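Grutdale Coast Path Guide - progress report no. 2
To: Sigrun Fjeld, Stodon Travel Fund
From: Rhea Umali

Hi Sigrun,

You asked for something you could read over one cup of coffee, so I'll try to keep my wandering to the trail. I'm writing from the back table at the Virág guesthouse in Grutdale, where the coffee is strong and the Wi-Fi works until about the time everyone comes in for supper.

Where we are with the walking

I've now walked 34 of the stages, and I've written up all but two of those. The northern half is done, start to finish, including the long day over the headland that I kept putting off in the fall. What a day that was! I left in fog so thick I was following the fence posts, and by lunchtime I was sitting on a rock with my jacket off, eating a cheese roll and looking at islands I didn't even know were on the map. It's going in as the opening chapter, whatever Kedir says about starting at the ferry dock.

The southern half is slower. The stretch below Stusden is lovely but the path keeps getting rerouted around the slip, and the signs haven't caught up with it. I walked it twice and ended up in the same farmyard both times (the dogs were friendly, the mud was not). I've asked the county for the final route and I'd like to wait for that before I write a word, so please expect that chapter later than the plan says.

Where people will sleep

This was the part you were most worried about, and I'm happier with it now than I was in the first report. We have 7 places to stay that have agreed to be listed and that I've slept in myself. Two are proper hotels, and the rest are guesthouses and one bunkhouse with a sauna that I would go back to tomorrow. Gizella Erdős at the Virág has been a huge help. She phoned around the owners she knows and got me answers in an afternoon that I'd been chasing by email since the summer.

The gap is still the middle of the route. Between the harbor and the lighthouse there's no bed for walkers outside of high season, and it's too far for most people in one day. Rocío Alcaraz thinks the bus can fix this - walk to the crossroads, ride back to Grutdale, ride out again in the morning. I tried it and it works, but only if you reach the stop by 4:40, and I had to run the last part with a full pack. I'd like to print that time in very large type.

Food, water and other small things

Walkers are going to ask me about lunch more than anything else, so I've started a page for each stage with what's open and what isn't. The bakery at the harbor closes for all of February, which would be a nasty surprise after a wet morning. The little store in Stusden has moved across the street and now sells hot soup. There's a tap behind the chapel on stage nine that's good to drink from, and I've checked with the people who look after it that they don't mind strangers filling bottles there.

I've also been writing a short section on what to pack and how to get things clean along the way, and it grew. Most people bring far too many clothes (I did, the first time) and then can't find anywhere to wash them. My advice is to bring two of everything, wear wool if you can stand it, and plan a laundry stop around the fourth night.

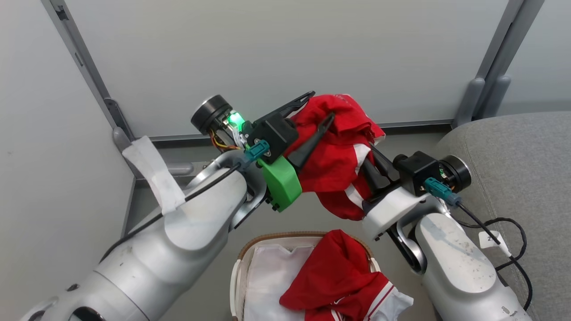

Laundry: a red garment with white trim, over a woven basket.

Three of the guesthouses will do a load for you if you hand it over before breakfast. The bunkhouse has a sink and a line in the boiler room, and that's your lot until you get back to town.

Money

We've spent 2,727 of the travel budget so far. The biggest share went on beds and the next biggest on buses and the ferry, which put its fares up in the spring. I've saved a bit on food by staying at places with a kitchen, and I'd like to move that saving over to maps if you're okay with it. Kedir's first drafts are beautiful but he needs another visit to get the southern contours right, and his train isn't cheap. Receipts are in the folder you set up for us. One of them is quite badly rained on, but you can read the total.

What's next

I go back out as soon as the ferry is on its longer timetable. First the lighthouse stages, then the two write-ups I owe you, then the Stusden stretch once I've heard from the county. Rocío is going to walk the easy coastal section with her mother, who is seventy-six and has opinions about stiles, and I'm really looking forward to those notes. I want the guide to be useful for people who take it slow, and I walk too fast to judge that well.

Two things I need from you:

A yes or no on moving the food money to maps, if possible before Kedir books his train.

A decision on the cover. I still want the headland at low tide. Kedir wants the ferry. We've agreed to go with whatever you choose and not sulk.

I'll send the lighthouse chapter when it's fit to be seen. If you do get up here before then, tell Gizella you're coming and ask for the room over the kitchen - it's the warm one.

All the best,
Rhea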